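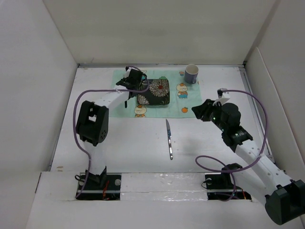 Down-tuning to B on a regular scale guitar – strings, setup, or just give up?

Posted by Yiran Yuan, April 30, 2019
Filed under: Gear help / Metal guitar

Hi all! I've been lurking here forever and finally have something to ask. I play rhythm in a four-piece (we're called Boseck, we sound like a bunch of people who grew up on old Swedish and Florida death metal, because that's what we are) and our singer wants everything moved down to B standard. We've been in D since we started. I'm fine with it musically, the riffs sound enormous down there, but my guitar hates it.

It's a 24.75 inch scale with a fixed bridge, and I'm on a 10-52 set. At D it was great. At B the low string flaps around, the G string goes sharp if I so much as look at it, and when I palm mute fast stuff it all turns into one long fart noise. I tried just raising the action and that helped the buzz a little but now it's a pain to play up high.

So, a few things I'd like to know before I spend money:

What string gauges do people use for B on a short scale? Do I need to file the nut, or can I get away with leaving it? Would a longer scale guitar fix this so completely that I'm wasting my time? I have 360 dollars saved and I was going to put it toward a new cab, so I'd really like to not buy a whole guitar.

We have a show in September and the set is all old songs moved down plus two new ones, so there's time, but I'd like to have it sorted so I can practice on the thing I'm going to play. Thanks!

Magdy Abou Zeid
Posted 6 hours later

You don't need a new guitar. I've been in B on a 24.75 for years, in two different bands, and the first thing you have to do is get rid of those 10s. They're way too light for that tuning on that scale. I use a 13-62 set with a plain third swapped for a wound one, and the wound third is the part I'd push hardest. Your G string (well, it's your E now, but you know the one I mean) going sharp all the time is a plain string problem. Put a wound one on there, say a 22 or 24, and it calms right down. The bend feels stiffer but if you're mostly chugging and tremolo picking you won't care.

The nut: yes, a 62 will almost surely not sit in a slot cut for a 52. If it rides up on top of the slot you'll get weird open string buzz, it'll go out of tune whenever you dig in, and it can even pop out. You can buy nut files, but a decent set costs more than having a shop do it, and if you go too deep you're buying a nut as well. I paid a guy 20 bucks for mine, with the strings already on so he could see what he was fitting.

Order I'd do it in:

Put the new set on and tune to B. Leave it overnight.
Check the neck relief. Heavier strings at a lower pitch can end up pulling more or less than what you had, so don't assume you know which way it's gone. Small truss rod turns, a quarter at most, then wait.
Set the action from the bridge after the neck is right. You raised it to cover for floppy strings, so you can probably bring it most of the way back down.
Intonation last. Your low string saddle will want to go back quite a lot. On mine it's nearly out of travel, and I had to flip the saddle around to get there.

The flubby palm mutes are partly strings and partly your amp. Whatever you've got the bass set on, turn it down. I know that feels wrong when you've just tuned lower! But your bass player is down there already, and a guitar in B with the bass knob up is just mud. Put an overdrive in front with the drive at zero and the level up, and the low end tightens up a ton. Any cheap green one will do it.

Also pick lighter on the low string. Hitting it really hard makes the note jump sharp at the start and then sag, and on a record two guitars doing that against each other sounds awful. Ask me how I know.

Guilan Jin
Posted the next day

get a baritone

Xiaoyan Han
Posted 2 days later

I'm going to mostly agree with Magdy but I'd go a bit lighter, 12-60 was plenty for me. I found the 62 started to sound dull and sort of piano-ish on a short scale, with less bite on the pick attack. It's really taste though, so maybe buy one pack of each and see – strings are cheap next to everything else you're thinking about.

One thing missing above: check that the low string fits through your tuner post. Mine didn't, and I stood there in the practice room forty minutes before everyone showed up, swearing at it. You can unwind the outer wrap at the very end (past where it'll sit on the post) and feed the core through, just put a sharp bend in it before you trim so the wrap doesn't slip.

And please do keep the money for the cab. I swapped guitars twice chasing a tighter low end and the biggest change I ever heard was when I stopped playing through a worn-out combo. If you can borrow somebody's 4x12 for one rehearsal, do that before you decide anything.

Oh, and re-record your demos in B before the show if you can. Our drummer kept speeding up on the lower versions for some reason and we only caught it by listening back.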